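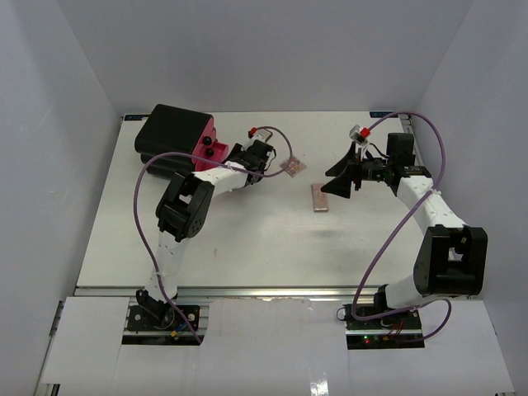
Boris Perić wrote to ask whether a drawer that sticks halfway can be fixed at home or has to come back to the shop. He also wanted to know if the small packets he keeps in it could be the cause. Both questions come up a lot, so they go first on this page. The rest are in no special order.

Drawer containers and small packets: frequently asked questions
Stestham Home Storage
Last updated 6 July 2024

My drawer sticks halfway. Can I fix it myself?
Usually yes. Pull the drawer out as far as it will go without forcing it, take everything out, and look along the top and the back. Most of the time something has ridden up and wedged itself against the inside of the container. Clear it, wipe both sides of the drawer with a dry cloth, and slide it back in with one hand at the center of the front. If it still sticks when empty, write to us and tell us how far it opens.

Can small packets jam a drawer?
They can. Flat clear packets with compartments tend to stand on end when the drawer is pushed in fast. Lay them flat in one layer, or stand them all up in a tray so they can't move. Overfilling is the other common cause. If you have to press the contents down to close the drawer, there is too much in it.

How much weight can a Skurer drawer hold?
350 grams for the small drawer. That is plenty for packets, clips, tea bags, and so on, but not for tools or jars. The container itself can have things set on top of it as long as they don't hang over the front.

Can I leave the drawer open?
For a short time, yes. Don't leave it open with a full load, and don't lean on it. A drawer left hanging open will start to droop at the front, and once that happens it won't close evenly.

A knob is loose. What do I do?
Turn it clockwise by hand until it stops. If it keeps spinning, the thread is worn and you need a new knob. Replacements come in pairs, black only, and are the same for every front color.

Do you sell the pink front separately?
Yes. Pink, gray, and cream fronts can be ordered without the container. Fronts made before last December use a different clip and won't fit the newer containers. Check the inside of your drawer: one clip is the old kind, two clips is the new kind.

How do I clean the inside?
Take the drawer out and wash it in warm water with a little dish soap. Let it dry completely before you put it back. The outside only needs a damp cloth. Dark surfaces show dust and fingerprints more than the colored fronts do, and a microfiber cloth works better on them than paper towels. Please don't use scouring pads or bleach.

Where should I put it?
Any flat, level surface. Leave 8 inches clear in front so the drawer can open all the way. You can set the container at an angle if that makes the drawer easier to reach, which Bình Vi and several other customers do on narrow tables. Keep it away from stoves and radiators.

What is the best way to sort packets?
By what's in them, not by size. Put the ones you use most at the front. If your packets have several compartments, keep the opening facing up so you can check the seal without lifting them out. Open packets should go in a closed tin or bag first. Loose pieces work their way to the back of the drawer and are hard to get out.

Will Nikano trays fit inside?
The narrow one fits. The wide one is too tall by a small amount and will scrape. Hậu Phan sent us measurements for the Uysal tray as well, and that one fits with the lid off.

Can I return it after I have used it?
You have 90 days. The drawer should be empty and clean, and both knobs should be in the package. Refunds take up to 7 working days after the return reaches us.

Who do I contact about a missing part?
Use the form on the Orders page and choose "Parts." Evander Haldane handles those requests. Include your order number and a photo of the inside of the drawer, with the clips showing.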